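Two-armed robot on wheels can't get through the workshop doors, where do I start?

Posted in Home Builds and Shared Workshops

bodgeandbracket

Hello all, I've been reading this site for a good long while and have finally run out of ideas of my own, so here goes.

I'm building a two-armed robot on a wheeled base at our shared workshop in Cernside. It started out as a single arm bolted to a bench, and then I found a second arm going cheap, and then it seemed a shame for them not to be able to go anywhere, and you can probably guess the rest. The base is plywood and aluminium extrusion, 638 mm across at its widest. Each arm has a simple two-finger gripper on the end with rubber pads glued on. There's one camera up on the body looking forward and one on each wrist. I've been calling the whole thing Plutari and the name has stuck, so I'll use it here.

What I want it to do is fetch a box of fixings from the store room and bring it back to my bench. The bench part works well enough. The driving part works if I'm patient. The trouble is the pair of doors in between. Clear opening with both leaves back is 911 mm, so there ought to be plenty of room, but with the arms in their normal carrying position the whole machine is 1243 mm from elbow to elbow and it simply won't go. If I tuck the arms in it fits, but then of course it can't hold the door.

The other half of the problem is the handle. One leaf has a round knob and my grippers are hopeless at it. The fingers close on it all right, then when the wrist turns they slide round and the knob stays exactly where it was. I've tried harder rubber, softer rubber and (I'm not proud of this) double-sided tape. On top of that the wrist camera seems to lose the knob altogether once the gripper gets close, and the program gives up and backs away.

So, is there a sensible order to tackle this in? Should I be redesigning the grippers, moving the cameras, or changing how it approaches the doors? I have the use of the workshop most evenings but I do have to share the doors with everybody else, who would quite like to walk through them now and then. Any help gratefully received!

gluedfingers

Swap the knob for a lever. Ten minutes with a screwdriver. Your gripper only has to push down on it then, it needn't even close.

If the workshop won't let you, look for a rubber sleeve that turns a knob into a lever. They're sold for people with sore hands. I had one on my larder door for years.

bodgeandbracket

Thank you, I did ask about a lever and the answer was a polite no, as the doors belong to the landlord. Hadn't thought of a sleeve though, I'll look out for one. I'd still like to sort out the rest of it in any case.

saturdaysolder

I had much the same fight with a smaller machine in my garage at Clistness, so I'll put down what I learned and you can take whatever is useful. Sorry in advance, I do go on a bit.

Start with the slipping, as it's the easiest to get to the bottom of. Two flat fingers on a round knob only touch it along two little patches, and if the wrist isn't lined up with the middle of the knob, turning the wrist tries to carry the whole gripper round in an arc. You get a lot of sideways shove and very little twist. Before you change the rubber again, put a knob on a scrap of board, clamp it to your bench, and drive the wrist round by hand with the motors off. You'll feel straight away whether it's off centre. Mine was out by a good bit and I'd spent a fortnight blaming the pads. A shallow V cut into each pad helps too, as it gives you four patches where you had two.

That same board will save you a great deal of bother with your neighbours in the workshop, by the way. Fit a proper latch to it and a spring of some kind and you can practise all evening without standing in anybody's way.

Now the doors themselves. I wouldn't try to do it all in one go. Mine went much better when I broke it into stages and made it stop between them: drive up, stop, grasp, turn, stop, push a little, let go, and only then think about going through. The little push matters. Once the latch is clear of the plate you don't need the knob any more, and you can let go and use the outside of the closed fingers, or the forearm, to lean the door open. I kept mine hanging on to the knob far too long and it dragged the base round with it every time.

As for the width, you've got 911 for the doorway and 638 for the base, so there's space for the base with some left over. Reach the arms forward before you go through and keep them there, elbows in as far as they'll go. People tend to think of arms as either out or tucked, and there's a very handy position in the middle with both grippers out in front at low height. Do measure it with a tape afterwards, elbows included, and watch out for cables looping out at the sides. Mine caught on a strike plate and pulled a plug clean out.

One more thing on safety, if you'll forgive me. Put the stop button somewhere you can reach from the far side of the door as well. I found out what happens when you can't, and had to go round the outside of the garage in the rain in my slippers.

quintana_shed

Lots of good sense in the answer before mine, particularly the practice board. I'd only add that you could do a fair amount of this without going near the workshop at all. I do nearly all my door work in simulation first these days. I was very sniffy about it to begin with (it felt like playing a computer game when I should have been out in the shed with a spanner) but it's won me round completely, mainly for finding out where the cameras ought to go.

You don't need a beautiful model. Draw the base as a box of the right size, put the arms on at the right height, and set up a door and a bit of wall. Get the door width and the handle height right and let everything else be rough. Then put a pretend camera everywhere you have a real one and look at what each of them can see at every stage. I suspect your trouble with the knob going missing will show itself in the first evening. A wrist camera gets an awful lot of door and not much else when the gripper is near. If your program is hunting for the outline of the whole door, or for the frame, it has nothing to go on by then. Have it pick up the knob from further back and remember where it was, then use the close view only for small corrections.

The body camera is the opposite. It's good for the doorway and for where the two arms are in relation to it, and not much use for the last little bit of reaching. Both views are from my own set-up, one close in with an open gripper and the other over the body with both arms reaching towards the doorway:

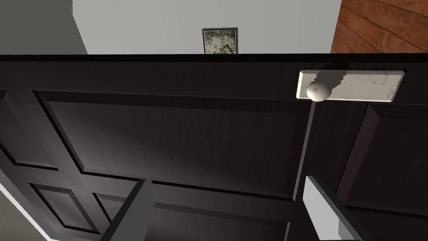
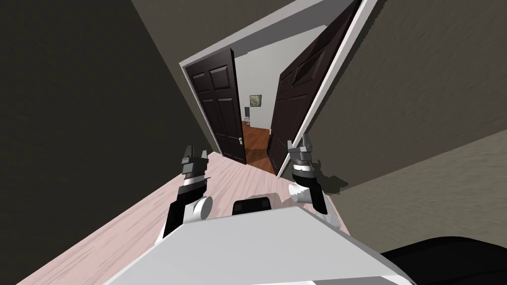 I'd let the body camera decide when to drive and the wrist camera decide when to close the fingers, and I wouldn't let either of them interfere with the other's job. When I had both voting on everything, the poor thing dithered on the threshold like my aunt's dog.

Don't worry if your views come out tilted. Check which way up your software thinks the camera is before you go moving brackets. I once remade a mount three times when all it wanted was one number changed in a settings file. The thing to be strict about is that the tilt in the simulation matches the tilt on the real machine, otherwise everything you tune at your desk will be wrong in the workshop.

Where simulation won't help you much is friction. A simulated knob will turn for nearly anything if you let it, and I'd take no comfort from a good grasp on the screen. Do the slipping tests on the board, as suggested, with your real pads. I keep a notebook with two columns, one for things I believe from the simulation (reach, clearance, what the cameras see) and one for things I've tried by hand (grip, latch, how hard the closer pushes back), and I don't let myself move anything from one to the other.

For a first go, I'd prop both leaves open and just practise driving through with the arms forward. Do 11 clean runs in a row without touching either side, at whatever crawl you like, before you ask it to deal with a shut door. It's dull, and you'll be tempted to skip it at run four, but the door opening is much less fraught once you trust the driving.

If you get stuck on the model, post the sizes of your arm links and where they're mounted and I'll happily have a go at roughing it out for you. I have a generic two-armed base saved from last August that could probably be stretched to fit.

bodgeandbracket

This is all tremendously kind, thank you. I've had a knob clamped to the bench this evening and turned the wrist by hand, and yes, it's well off centre, you can feel it climbing sideways. I'll shim the gripper tomorrow and cut the V's while it's in bits. quintana_shed, I will take you up on the model, if you're sure. I'll measure the links properly and put the sizes up here once I've found my decent calipers.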